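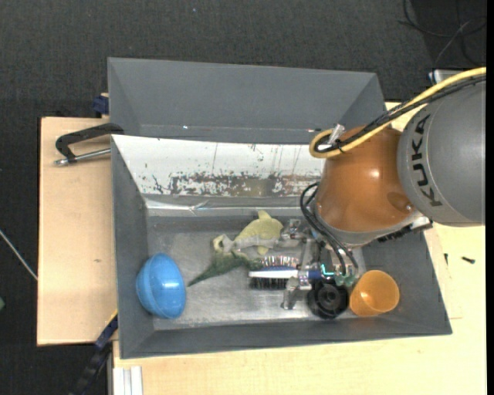 Dear list, I am writing back on the question of bins, because I have been using metal ones for the children's toys at our lending room since last August and I think I can say something useful by now. My first advice is to buy two of the same kind and to keep only a few things in each. When the bin is shallow in content, a soft toy can lie flat on the floor of it beside a hard thing, as the yellow-green stuffed animal does there with the blue plastic bowl-like thing leaning on the wall at the left, and a child can see both without digging. The second bin stands directly behind the first, so that when we sort, the things that are checked go over to the back one and the rest stay in front.

On May 16, 2024, Hakim Lau wrote:
> Hello all,
> we are changing the storage in our playroom and I would like to hear
> from people who have tried metal. At the moment we have the woven
> baskets from Dollness. They look very nice but crumbs and sand go
> into the weave and I can not get them out, even with the vacuum.
> Plastic boxes we had before, and the corners cracked.
> My worries with metal are these: the noise, the edges, and if it
> scratches the toys. Also the weight, as I must lift them to a shelf.
> We have a small budget, 299 for everything including the labels.
> Has someone the open bins from Engelhardt or from Pusitz?
> Thank you,
> Hakim

Hakim, I will try to answer in your order.

The noise. Yes, it is loud when a wooden block falls in from the height of a child. We put a piece of felt on the bottom for the first weeks, but the felt moved around and collected hair, and I took it out again. Now the bins stand on a wooden work top and I find this is enough for us. If your room has a hard floor and you want to put the bins directly on it, I would lay a mat under them.

The edges. Please go with your finger around the whole rim before you pay. The Pusitz ones I bought had a good rim on three of them, and the last had one rough place near the corner. I filed it down in ten minutes. I have not owned the Engelhardt ones, so I can not compare.

Scratches. The toys are fine so far. It is the bin which gets the marks. After some months the floor of a metal bin is shiny and scuffed, and small bright specks stay near the lower edge of an empty one if you do not wipe it. I wipe with a damp cloth, then with a dry one. No spray, as some children put everything in the mouth.

The weight. Here I must agree with you. We have 564 toys on the list and I would never lift a full bin above my shoulder. Ours stay on the work top, and only the labels go on the shelf. If you really need the high shelf, keep the baskets for the stuffed animals up there and use metal for the hard toys below.

One more thing about labels. The paper ones from Flustent came off in the second week, so I tied cardboard tags to the handles with string. It is cheap and you can change them when the toys change.

If you want the sizes, write me and I will measure ours. I would also be glad to hear how others on the list clean the woven baskets, we still have 2 of them.

Kind regards from the lending room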